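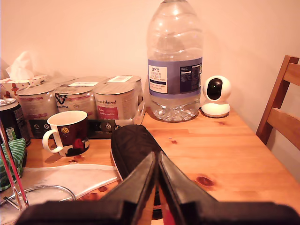
Fig. 1 Fingers over black shoe

4. Before you enable
Hands out of the reach zone first. Then enable. Speed cap 22 percent on crowded tables.
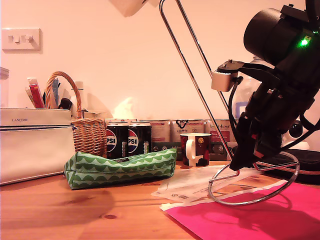
5. Check cables by hand, no snags at the joints. Vorgate rule: 2 people for first run, one on the stop.
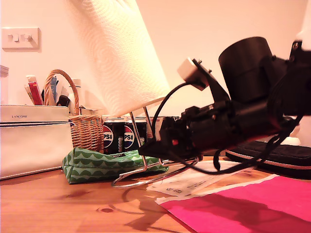
Photo: Emiliano Casado / Fladusora

CAUTION: never reach under a live gripper. Stop, wait for fault 811 to clear, then reech in.

6. Tall items: approach slow, from the side. 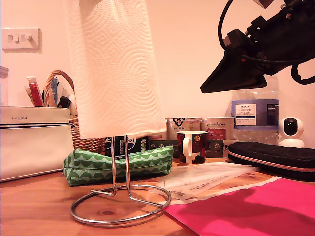
Fig. 4 Paper towel roll on ring-base holder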